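Gripper in the workshop or kitchen: tips for a safe bench

Quick page this one, typed up between jobs. For anyone with a small arm at home or in the shed, Fillik, Stasta, whatever make. Most of it is common sense. Some of it I learnt the hard way.

Before you switch on

Stop button where your hand lands without looking. Not behind the kettle. Not on the arm side of the bench.
Tape a line on the floor, 600 mm out from the furthest the arm can reach. Feet stay behind it while it's moving.
Sleeves up, lanyards off, long hair tied back. Same rules as a pillar drill.
Check the finger pads. Wipe with a damp cloth, let them dry. Greasy pads drop things.
Read the maker's sheet for max load and then stay well under it – a full bottle weighs more than you think.

Try it on screen first

If your software has a simulator, use it. Costs nothing, breaks nothing. Run a new job 5 times clean on screen before the real arm gets anywhere near your crockery. Put in the bowls and bottles you really use, not just plain blocks, and leave the other utensils lying about too becuase that's what a real worktop is like. Look for what the fingers might catch on the way in. A wide bowl next to a narrow bottle is a good test.

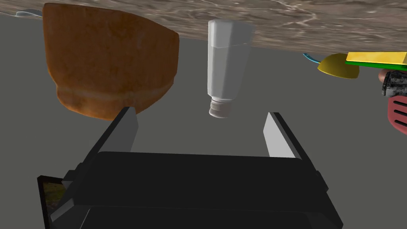 How fast should the arm go the first time on the real bench?

As slow as the settings let you, with one hand on the stop button, and only go up a step once it has done the whole job without a fault.

Setting out the worktop

Heavy things at the back, light things nearer the arm. No glass on the first runs. No knives, ever, not even in a block.
Lids on and tightened.
Leave 2 finger widths (the gripper's, not yours) either side of anything it has to pick up.
Bowls go in the middle of the bench, never near the edge.
Tea towels away. They get dragged and they take everything else with them.

While it's running

Don't reach in to straighten something. Stop it, then reach in. Evry time.
One person in charge of the button. Say out loud when you're starting.
Kids and pets out, door shut.

After

Park the arm low, power off at the wall.
Food jobs – wash anything the pads touched, and keep a seperate set of pads for the workshop. Oil and flour don't mix. Mine live in an old Vasilakis tin, labelled.
Check the finger screws every 18 hours of running. Jot it in a notebook by the socket.

More on cable ties and clamps in September.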